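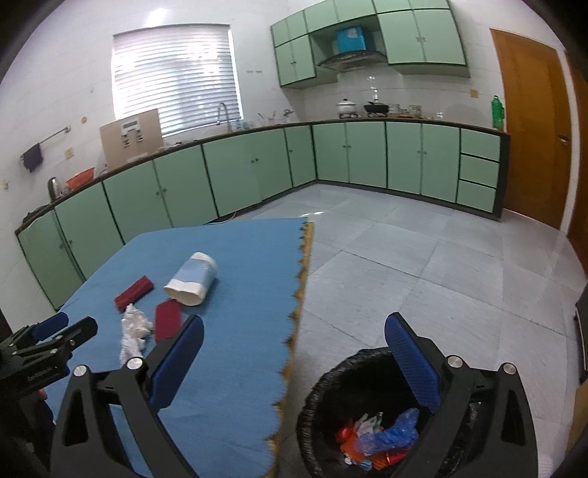 Chapter 4
Where Does One Step End?

If you have worked through the first three chapters in order, you now have a small pile of recordings on your disk, a program that reads them, and, I hope, a little patience left. Chapter 2 dealt with getting the clocks to agree. Chapter 3 dealt with working out where the gripper was in the room at each instant, and that was a long chapter, longer than I wanted it to be, and several readers of the draft told me so. This one is shorter on mathematics and longer on judgment. It is the chapter I would have liked to read before I wrote my first segmenter, which I threw away in May of that year along with most of a notebook.

The question sounds almost too simple to need a chapter. A person clears a table with a gripper in each hand. The recording runs from start to finish without a break. Somewhere inside it there are steps: reach for the wrapper, close on it, carry it over to the bin, let go, come back. We would like our software to find the places where one step stops and the next one starts. Once it can do that, a good many other things become possible. We can train a policy on one step at a time, we can ask how long a step usually takes, and we can teach a planner that "throw away the wrapper" and "throw away the tissue" have a great deal in common even though the two motions look very different when you plot them.

So, where does a step end? Ask a friend to watch a recording with you and tap the desk each time a step is over. Then do it yourself the next day with the same recording, and compare. You will agree well on some taps and badly on others, and the bad ones tend to come in the same places. Everyone taps when the thing drops into the bin. Hardly anyone agrees on when the reach begins, for the good reason that a person is already leaning toward the next object while the last one is still falling.

In this chapter we will use the Grimevura recordings, the same set we used in Chapter 3, so you won't need to download anything new. There are 800 of them. Of these, 742 came through the pose estimation of the last chapter with a track good enough to use, and those are the ones listed in the file called usable.txt. Please work from that list. I know it is tempting to keep the rest (I kept them myself for a good long while), but a bad track makes boundaries appear out of thin air, and you will spend an afternoon hunting for a mistake in your own code that isn't there.

What you should be able to do by the end

You should be able to write a segmenter that uses the opening of the jaws alone, and explain what it gets wrong. You should be able to add speed and height to it and explain what it still gets wrong. You should be able to handle two hands without forcing them to share one timeline. And you should be able to score your boundaries against a person's in a way that does not fool you, which is harder than it sounds and has a section to itself at the end.

4.1 Starting with the jaws

The easiest signal we have is the gap between the fingers. It is a single number per hand, it is sampled often, and it means something. When the gap shrinks and then stops shrinking before it reaches zero, there is probably something between the pads. When it grows quickly, whatever was there has probably been let go. A first segmenter can be built from those two sentences and very little else, and I would encourage you to stop reading for twenty minutes and write it before you go on. Mine was one short function with a loop in it.

Run it on a few recordings with hard objects and you will be pleased with yourself. A bottle or a box has a definite width. The gap closes to that width and sits there, flat as a shelf, until the release, and the flat part of the curve is your step, or at least the middle of it.

Then try it on soft things.
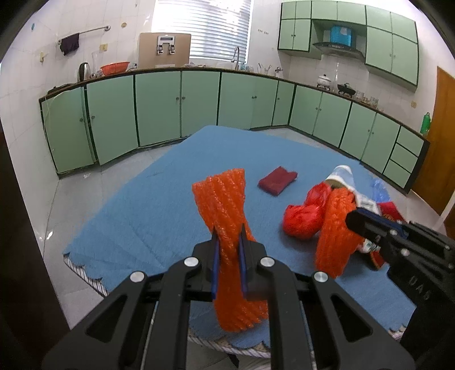
Foam netting, thin plastic bags, tissue and cloth all squash down to nearly nothing between two pads, and a gap of nearly nothing is also what you get when the fingers close on air. The shelf in the curve drops until it lies along the bottom of the plot, and your function can no longer tell a good grasp from a missed one. Worse, a person holding something floppy will often squeeze a bit more as it swings -- a habit of the hand, I think, more than a decision -- and each little squeeze looks to the program like a fresh grasp. On soft objects my first version cut one ordinary trip to the bin into a whole string of steps, most of them too short for a person to have done anything in.

There are two usual cures. The first is to lower the threshold, and it is a poor one. You will find a value that works for netting and breaks on tissue, then a value that works for tissue and breaks on something else, and after a while the threshold is really a list of objects in disguise. The second is to bring in another signal and let the two of them settle it between themselves, and that is where we are going.

Before we do, a word about names. I will call the smooth stretch between two boundaries a segment, and the thing a person would say was being done in it a step. They are different animals. A segment is what the program found. A step is what we wish it had found. Papers in this area use the two words freely and sometimes swap them halfway down a page, so when you read outside this book, check which one the author has in mind before you believe a table of results.

4.2 Listening to the whole hand

Think about what the hand does in a trip to the bin. It comes down, and it slows as it comes down. The jaws close while it is nearly still. It rises, travels, slows again over the bin, and the jaws open. Even with the jaw signal hidden from you, you could make a fair guess at the grasp and the release from the slow places alone. And even with the speed hidden, the height gives you a hint, as things tend to be picked up from a surface and carried above it.

Each of these signals is wrong in its own way. Speed is fooled by a person who pauses to think. Height is fooled by dragging, where an object is pulled along the cloth and never really leaves it. The jaws, as we have seen, are fooled by anything soft. What saves us is that they are seldom all fooled at the same instant. A pause to think happens with the jaws unmoving. A squeeze in mid-air happens at full travel speed, when no sensible person would be starting a new grasp.

The tool we will use for putting them together is Ato, which you installed in Chapter 1 and may have forgotten about. Ato lets you write each signal as a small scoring function over time, gives each one a weight, and then looks for the set of boundaries with the best total score. The search inside it is plain dynamic programming, and we will write our own copy of it in Section 4.5 so that there is no magic left over. For now, treat it as a box with knobs.

Do set the shortest allowed segment before you touch any other knob. Its default is very small, a choice that suits the people who wrote Ato for another purpose, and with the default in place it will hand you back 2,000 boundaries for a recording of one person tidying one table, each with a perfectly cheerful score beside it.

4.3 Two hands, two timelines

Up to now I have been talking as though there were a single hand. In the Grimevura set there are two, and beginners nearly always merge them. They find the boundaries for the left, find the boundaries for the right, pour both lists into one, and sort. It feels tidy. The trouble is that a grasp by the left hand now cuts the right hand's carry in half, and the right hand had no idea anything was going on.

Keep them apart for as long as you can. Give each hand its own list, and write a third list, usually a short one, of moments when the hands depend on one another: one holds a bag open while the other drops something in, or one passes an object across. At Warraich, where I taught this material for the first time, the students called these moments handshakes, and the name has stuck with me although it isn't quite right for the bag case. Within a handshake the two timelines are tied together. Outside it, each hand minds its own business.

Finding handshakes automatically is the hardest exercise in the chapter, and we will come at it slowly. Distance between the grippers is the natural first guess. It finds the real handshakes and also finds every time both hands reach into the same heap, side by side, each after something of its own. Before you turn to Section 4.4, take three recordings from usable.txt, mark the handshakes by eye, and write one line next to each about how you knew. Keep that page. We will be turning your reasons into scoring functions, and some of them will be easier to write as code than others.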